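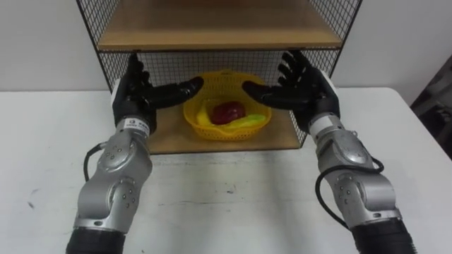 Noeline Goodwin: I signed up for the open day with my son and I would like to know if we will see the robot work or if it will be a talk with slides. The notice did not make this clear.

Both. The talk lasts 10 minutes and the rest of the session is live operation in the home tasks room at Losovard.

What will the robot be doing?

The main routine is the basket task. The robot handles small items and a yellow basket at a wire shelf unit placed on a table. It is a short-range manipulation task, done with two arms and two multi-finger hands.

Is the room a real apartment?

No. The home tasks room was fitted out by Tiltard as a test space for household work. Furniture and appliances are standard retail items, and nothing in the room talks to the robot. Visitors often ask if the washer-dryer is part of the demonstration. It is not used in this session, although it stands a few steps from the desk where the robot works. Laundry tasks are planned for September.

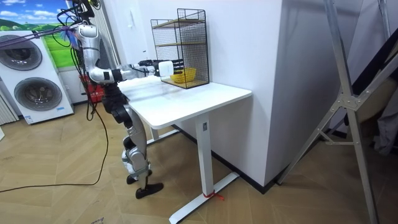 Power and data both run by wire during public sessions. Battery operation is possible, but a session with several groups would require a pack change between them. Visitors should watch their footing, as one black cable runs down from the robot and lies in a loop across the floor planks. Please stay behind the line and do not step over the cable, even when the robot is at rest.

How many people are in a group?

The limit is 27. Larger parties are split in two.

Does the robot ever drop things?

Yes. A dropped item is logged as a failed attempt and the routine starts again from the first step. Over the past season Bronddale logged 2190 attempts on the basket task, counting both failed and completed ones. The log is open to visitors on request - ask at the desk on your way in.

Why is the grasp so slow?

Speed is capped for public sessions. The fingers close in stages, and the arm does not move off until the grip has settled.
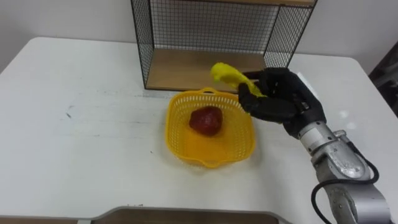

The cap is set in the controller and cannot be changed by the operator during a session. Requests to see full speed are declined for this reason.

Can I take photos?

Yes, without flash. Flash affects the head camera.

Who do I contact about school visits?

Write to Lorna Galbraith at the Lins front office. Include the age of the students and any access needs.

Page last updated 22 March 2022.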